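The Tierney Datum

The bench mark at Flitley was a brass bolt set in the north footing of the old weighbridge, and according to the 1961 register it stood 33.104 metres above the Tierney datum. Shayne Partington set up the level ten paces off, let the tripod settle, and read the staff twice. Then he read it a third time and wrote down a figure he did not like.

The figure put the bolt 13 millimetres low.

He had been sent from the Brorkwood office to close a loop. The shire wanted a culvert, the culvert wanted a fall, and the fall depended on two marks, one at Flitley and one in the churchyard at Lornulthorpe. The work was priced at two days. The first day had gone on the churchyard, where the mark agreed with the register to the millimetre and a woman cutting grass had asked whether he was from the bank.

1. Instrument

He ran a two-peg test along the road verge. The collimation error came out at less than a millimetre over thirty metres. He checked the bubble on the staff against a plumb line hung from the door of the ute. He cleaned the foot of the staff with his thumb. The instrument was in order.

2. Ground

The footing showed no crack. The bolt did not move under a spanner. There was black clay under the whole of that side of town, and it went up and down with the seasons, but the register said the footing had been taken to rock. The register was signed with initials only. Shayne knew the initials. They were his father's, who had been a chainman at Tierney for ten years and had signed for the surveyor when the surveyor was at the pub.

He sat on the tailgate and turned to the original level book, which the office had lent him in a plastic sleeve. The page for Flitley was in pencil. Backsight, foresight, rise, fall. The sixth entry had been rubbed out and written over. Under the new figure he could make out the old one – it was lower by 13 millimetres.

His father had fudged it. The loop had not closed, it was late in August, and the man had wanted to go home. Shayne would have been four weeks old.
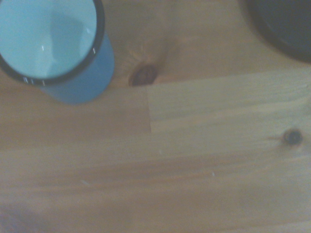
3. Reduction

He worked the levels up that night at the motel in Lornulthorpe, with the book open beside him. There were two ways to report it. He could adopt the registered value and spread the difference across the line, where no one would find it under the tolerance. Or he could enter the bolt as disturbed.

The bolt had not been disturbed. He wrote: Registered value in error. See original book, entry six. He put the new height in the column and his full name under it, and the date, February 5, 2025.

Then he rang his mother and asked her what the weather had been like.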